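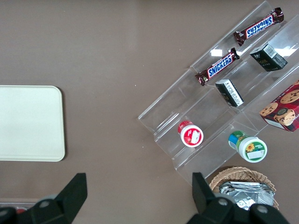

Wrist camera view at the shelf station: two Snickers bars on the clear stand, tray to the left.

I drove out to Dralthorpe for the Arellano open house with low expectations, mostly because the invitation used the word "understands" four times. The robot understands shelves, understands products, and so on. I write control code for packaging lines, and I get itchy when a perception stack is said to understand anything.

The shelf station was the one worth the drive. One arm, a two-finger gripper, a camera at the wrist, and a clear acrylic display stand with candy and small packages on it. The software is called Fuvent. It takes a typed request, finds the item, plans a grasp and puts the thing on a cream-colored tray. Francine Turcotte, who runs the perception side, had the wrist view up on a big monitor and let us type whatever we liked.

Credit where due, the stand is a nasty choice. Clear plastic is miserable for depth sensing, and in the wrist view you get the brown table showing straight through the shelves and bright white glare sitting right next to the packages. Turcotte said they throw out depth wherever they think they are looking at acrylic and fit the steps of the stand from its edges. I asked what happens when the edges wash out. "Then it moves and looks again," she said. How many times? Up to 17 views, after which it gives up and asks for help. I would have liked that on the poster.

The two Snickers bars raised a better question. They lie parallel on neighboring tiers, and from the wrist the upper one reads upside down. Someone typed "the Snickers" and Fuvent took the lower bar. Fine, but why that one? The answer was a grasp score, with clearance to neighboring objects weighted heavily. So the language part hands over two candidates and the planner picks the easy one. Perfectly sensible engineering, and a good deal less than understanding.

I typed "the small box," knowing there was a green one and a black one. It picked the green without a word. There is a setting that makes it ask when two matches score close together, and it was switched off for the day because it slows things down. I think that's the wrong way around for a demo – I'd sooner watch it ask.

Then the numbers. The handout says 2000 trial picks, 556 of them on clear stands. It does not break out success for those 556 separately, and I asked twice. Turcotte told me the log viewer can filter by surface type and promised to send me the split. The viewer itself is the thing I'd take home: you scrub through a pick and see the mask, the fitted shelf planes and every rejected grasp with the reason beside it. Our people at Plastton still dig through text files for that.

Cycle time was not on the handout either. They plan a software release in June with a faster replanner, and I'll go back if the split has reached me by then.

Parking is behind the building, and the coffee ran out before eleven.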